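Week 2: Passwords, and what happens to them after you press Enter

Right, last week was mostly me waving my arms about threats in general, so this week we get down to one thing. Passwords. I know, I know, but stay with me, there's a practical on Thursday and you'll need all of this for it.

Start with what a website should do when you sign up. It shouldn't keep your password at all. It runs it through a hash function and keeps the result, a long string of gibberish that always comes out the same for the same input. When you log in, it hashes whatever you typed and compares the two. If they match, in you go.

You can't run a hash backwards. What an attacker can do, if they've pinched the database, is guess: hash "password1", look for a match, hash "password2", look for a match, and keep going for as long as the electricity lasts. Old fast hashes such as MD5 make this horribly cheap. Please don't use them for passwords in your coursework (two people did last year and I had to go and have a lie down).

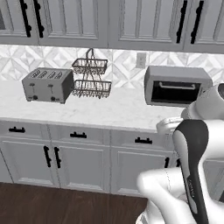 Salting is the next bit. A salt is a random value stored next to each hash and mixed in before hashing, so two people with the same password end up with different gibberish. The salt isn't secret! People always get this wrong in the write-up. Its job is to stop one big table of ready-made hashes from working on everybody at once.

For the practical we'll use the Cillova set, which is a made-up company's user table with 332 accounts in it. When I ran the plain word list against the unsalted version, 260 of them fell before I'd finished my tea. Then I switched to the salted version with a slow hash and the same list crawled. Do both runs yourselves and write down the timings, as I'll want to see them.

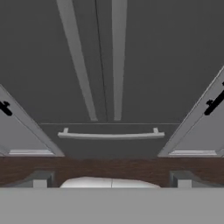

Kitchen drawer front with a bar handle (simulated)

Now, attacks that don't need the database. Credential stuffing is the one you'll meet most. Somebody takes email and password pairs leaked from site A and tries them on sites B, C and D. No cracking needed, just people reusing the same password everywhere, and your lovely slow hash does nothing to help. Rate limiting helps a bit. A second factor helps a lot more.

On second factors: text message codes are better than nothing, app codes are better than texts, and hardware keys and passkeys are better again, mainly as they check which site they're talking to. A fake login page can talk you into typing a code. It has a much harder time with a passkey.

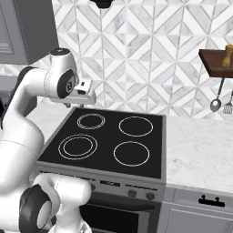
Do read the Knut Ehlers chapter before Thursday, at least the first half. He's a bit dry on key stretching but his diagrams are much better than mine. Bring a charged laptop, put the Cillova files somewhere you can find them, and don't point the cracking tool at anything else. I mean it about that last one.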